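Handheld gripper demos at home – how many per task before you move on?

Last updated: August

brillis_bench
Hi all! I've been lurking for a while and finally have something to share. I built up a handheld gripper (two fingers, wide camera looking down over them) and I've started collecting household demos for a small policy. My first task family is appliances, and I'm having way more fun than I expected. You just walk up to a thing and do the thing, and it's data!

Plan so far is 60 demos per task, with 4 tasks on the washing machine: turn the program knob, press power, open the door, put a cloth in the drum. I'm doing 5 starting spots for each, so the approach isn't always dead on from the front. The part I keep going back and forth on is whether 60 of one knob on one machine is worth anything, or if I should stop at a lot less and go find other machines.

One from this morning, coming in low toward the front panel: 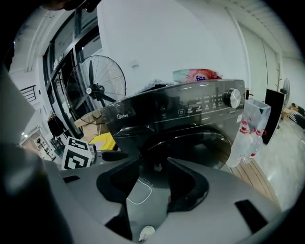 Approach to the washer, gripper open, knob at the right end of the panel.

The marker cube is over on the left. I like having it in view at the start of an episode, but I haven't settled on a spot for it. Any advice welcome, on the counts or the cube or anything else.

thibodeau
Welcome! Nice to see somebody doing appliances, everyone starts with cups.

My two cents: stop way before 60 on one machine. I did a knob task last year on a toaster oven and the policy got great at that toaster oven. Then I took it to my sister's kitchen and it went for the clock. What helped was spreading the same number of demos over more knobs. I'd take 13 demos on each of a few machines over one big pile on a single one, any day.

Also your panel is glossy black, and so is the door. Mine was too, and reflections were a pain. Record at different times of day with the lights both on and off. With all that glass on the left you'll get very different looks at 9 am and 4 pm without moving anything.

clencombe_kit
I'm going to disagree with thibodeau a bit. If this is a first project, get one thing working on one machine. Sixty demos of a knob is an afternoon. If you spread out right away and it fails, you have no idea if it's the data, the calibration, the gripper timing or the training script. I lost most of a spring that way.

Get the single machine solid, then go wide. You'll record better demos by then anyway – my first batch of anything is always the worst batch.

thibodeau
Fair, but then call it a debugging set and don't mix it in later at full weight. That's where people get burned. They keep the big easy pile and it drowns out the small varied one.

clencombe_kit
Yeah, I'm with you on that. Keep it in its own folder, sample it down when you combine.

brillis_bench
This is so useful, thank you both! I think I'll do the single machine first and go wide after. My neighbor has a top loader and my building has a laundry room, so there's a path to more knobs.

Question on the power button, though. The icon on that panel is small and my finger pads are chunky. Do I press with one finger, or close the gripper and press with both together?

flukberg
Close it first and press with both. With one open finger you hide half the panel from the camera right when you need to see it, and the tip flexes more than you'd think. Closed fingers are stiffer and you always hit with the same point. Whatever you pick, do it the same way in every demo. I had a button set where I'd used two styles without noticing and the policy learned something in between, a sort of hovering pinch.

For the knob, watch your wrist. People turn as far as the hand will go, let go, re-grab and turn again. The re-grab is fine if you want it in there, but decide up front. I start with my wrist already wound the other way so I can do it in one turn.

Ruben Van Wijk
Adding something on the cube. Leave it in one place for a whole session and write down when you move it. It's tempting to nudge it when it's in the way – I did this constantly – and then you have episodes where your reference has shifted and no note saying so.

Something else I'd do is change the stuff on top of the machine between batches. You've got a bright package up there, pink and red and blue. If it sits in the same place in every demo, it's a much easier landmark than the knob is. Slide it around, swap it for something dull, take it away for a few. Same with the bottles on the right.

thibodeau
+1 to moving the package. I'd leave the rest of the room as it is. A real lived-in background is the best thing about collecting at home.

flukberg
Not sure I agree on leaving the fan. I'd turn the camera approach so it's out of view in some of them at least. A big round black thing with a grille, right beside a machine with a big round dark door, is the sort of pair I'd want to break up when the task is "open the door."

thibodeau
I'd want it in there for exactly that reason! The policy has to tell them apart sooner or later. But OK, some with and some without covers us both.

brillis_bench
Some with and some without it is. I've got the list for tonight: closed fingers on the button, one wind-up turn on the knob, cube stays put, package moves every batch. Fan in for half.

Door demos are next and I'm a little nervous about those, the rim doesn't give the pads much to hook on. Has anyone here taped a pull tab to a door to get started, or is that cheating?

clencombe_kit
Not cheating if you take it off later. I used a loop of cloth tape on a cabinet for more than a month. Start with the tab, record a batch, shorten it, record another. Post some clips when you get there, I want to see how the pads do on that curve.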